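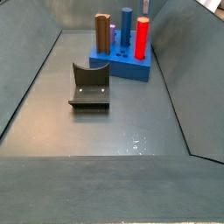
Tray with the peg block and the black cradle, as set up Monday

Farquharson bench kit, worth it for a small shop?
Forum: Small Shop Automation > Kits and Starter Cells

slowfeed
Posted 7:42 am

We have the Farquharson kit on a trial and I have to tell my boss by the end of January whether we keep it. Price as quoted to us is $2569 for the tray, the blue peg block, the pegs, the cradle and a year of their software. Arm not included. You bring your own and they give you a mounting drawing.

The pitch is that you teach peg placing on their tray, then carry the settings over to your own parts. I'm having trouble with the second half of that sentence. Our parts are turned brass fittings that come out of the wash basket in a heap. Colored pegs in a block are not a heap of brass.

Has anybody bought one of these and put it to use on paying work?

tailstock_tom
Posted 8:15 am

So it's a gray box and a block with holes in it. What does the software do that the one that came with your arm doesn't?

slowfeed
Posted 8:31 am

Supposedly it finds the holes and the pegs without you teaching every point by hand. It also keeps a log of every try, and the log is nice, I'll give them that. I ran 98 tries on the red peg over two evenings and the log told me which ones missed and by how much. I could have done that with a clipboard but I wouldn't have.

cuvari_user
Posted 9:04 am

I had the Cuvari version of this before they dropped it. Same idea, cheaper tray. The sloped sides are the part I'd pay for. On a flat bench a dropped peg rolls off and you're on your knees under the table. With walls that lean out it has a fair chance of rolling back to the floor of the tray where the arm can reach it.

Where it fell down for me was the lighting. We had a window on one side and the results before lunch were not the results after lunch. I see yours is warmer on the left and cooler on the right. I'd fix that before you judge anything.

slowfeed
Posted 9:20 am

There's a lamp on that side. The Farquharson rep told me lighting "isn't a factor." I moved the lamp on Monday and got a different miss rate, so I'd call it a factor.

Cathal Mulcahy
Posted 11:48 am

I put in cells for a living and I'm going to disagree with the general mood. You're judging a training kit as if it were a production fixture. Of course pegs aren't brass fittings. What you want to know after a week is whether your arm, your gripper and your people can do an easy job over and over. If they can't hit a hole in a block, they have no business near a wash basket.

The mix of shapes is useful too. You've got a tall brown one with a groove down it standing right in front of a short purple one. Picking the short one without knocking its neighbor is a real approach problem, and I see shops get it wrong on real parts all the time.

tailstock_tom
Posted 12:10 pm

Fine, but a block of scrap aluminum and a drill press gets you the same lesson. I'd have it done before lunch.

Cathal Mulcahy
Posted 12:26 pm

You would. His boss is paying for him to not spend three weeks making a fixture he could have bought. Price your own hours some time.

tailstock_tom
Posted 12:33 pm

I do, and they don't come to $2569.

northlight
Posted 1:57 pm

What's the black cradle for? Their page shows it and never says a word about it. Also what are the white marks on the floor near the front, is that the finish going?

slowfeed
Posted 2:22 pm

The cradle is for laying a round part across the dip in the top. It's an extra exercise, and the manual gives it half a page. Mine came with two screws through the foot and a note saying to check they're tight.

The specks I can't swear to. I asked support if the paint is known to chip and got back a link to the cleaning instructions. If it is the paint I'm not happy. It's a matte finish and it's supposed to be matte for the benefit of the camera, and there's already a bit of shine up at that end.

Aurelia Văduva
Posted 3:40 pm

We bought the Farquharson kit at Tridcombe and kept it, so here is one vote from the other side. It did not carry over to our parts. We make molded caps and had to start over on those. What it did was train four operators who had never touched an arm, on something they couldn't break. For that I would buy it again. I would not pay for the second year of software.

Ask them about spare pegs before you sign. Ours had to come from Sukthorpe and the wait was 10 working days, for a peg.

cuvari_user
Posted 3:58 pm

Did they make you take a full set or could you order one color?

Aurelia Văduva
Posted 4:05 pm

Full set only. I complained. They said they would pass it on.

northlight
Posted 4:19 pm

That settles it for me, I'm out. There are two of us here and we both already know how to run the arm.

slowfeed
Posted 5:36 pm

Thanks, the operator training angle is the first good argument I've heard and it didn't come from the rep. We have one new person starting, not four, so the math is different for us.

I've asked Farquharson for two things: a price without the software and a run on a handful of our fittings with their person standing here. They've said yes to the first and "let's discuss" to the second. I'm leaving the lamp where it is until they come.

Cathal Mulcahy
Posted 6:02 pm

Get the second one in writing. And use the worst fittings in the basket, please, don't pick out nice clean ones for them.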